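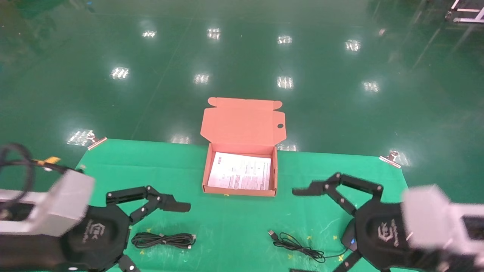

My first kurta from Candness

10/02/2025

In January I ordered a long kurta with straight trousers from Candness, a small online shop for South Asian clothes. My cousin-in-law is getting married in Wendthorpe and the family asked all guests to come in colour, so my grey dress was not possible.

I paid 219 dollars, with the alterations included. The shop asks for many measurements and I took them two times, because the first time I measured over my sweater. The shoulder is perfect. The sleeves are a little long, but I like them so.

The fabric is a cotton and silk mix in a dark mustard. On the website the colour looked more like lemon, and I must say I prefer the real one. There is thin embroidery at the neck, and on the inside it is covered with a soft lining, so it does not scratch.

The trousers I am less happy with. The waist has elastic only at the back and it turns over when I sit. I will bring them to the tailor at Radonjić, beside the pharmacy, who already saved two of my skirts.

Still I have to find shoes. If you know flat sandals in size 24 centimetres which are not too shiny, please write me in the comments.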